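Gistunar Toilet Seat, white, ring and lid

A toilet seat is the piece of furniture in your house that gets the most use and the least conversation. We sell one. It is white, it is plastic, and it goes on top of the toilet.

The Gistunar is the standard seat in our Prikcombe bathroom range and has been for 11 years, with one change to the hinge and a brief, regrettable period when it also came in peach. We still have some peach lids. Do ring.

What it's like

The ring is wide and rounded, so it doesn't leave a line on the back of your legs if you've taken the newspaper in with you. The finish is glossy and wipes clean with a damp cloth and whatever you normally use on the basin. Please don't use scouring powder. It will take the shine off, and then you will write to us about the shine.

It suits most round-fronted bowls. It doesn't suit square ones, however firmly you press.

What's in the box

Seat ring and lid, joined
Hinge set with 4 bolts (you need two, the others are for when you drop one behind the pan)
Fitting sheet, one side of which is in English

Sizes

Measure from the middle of the fixing holes to the front of the bowl, then from one hole to the other. Write both numbers down before you leave the bathroom. We have 3 lengths, Short, Regular and Falach, the last named after the showroom where the long bowls kept turning up. If you are between two lengths, go for the longer one and a slight overhang.

Fitting

Allow a quarter of an hour, or an evening if the old bolts have rusted. Put the new ones in loosely, shuffle the seat until it sits straight on the bowl, then tighten by hand. A spanner is how seats get cracked. Sit on it, lean left, lean right, and tighten again if it wanders.

Bumpers

The small round bumpers on top of the ring are there for the lid to rest on. If one goes missing, the lid will rock and click each time it's closed, generally at two in the morning. Spares are sold in bags of 5 under the Sethi name and fit any Gistunar.

Ribbon

Showroom seats may be dressed with a ribbon. The golden-yellow one is tied over the side of the ring with a small knot and the ends left hanging. It does nothing for the performance of the seat. We will add one to any order marked as a gift, in mustard only, and you should undo it before the first visitor arrives. Against a beige wood-grain wall it looks rather festive, all things considered.
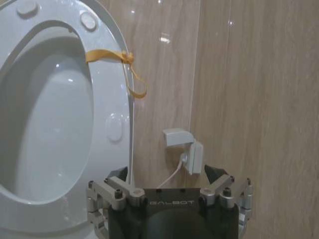
Returns

Unused seats can come back within the month, in the box, with the bolts. Used seats can't come back at all, and we'd ask you not to test us on what counts as used. Orders placed before noon on a Friday go out the same day.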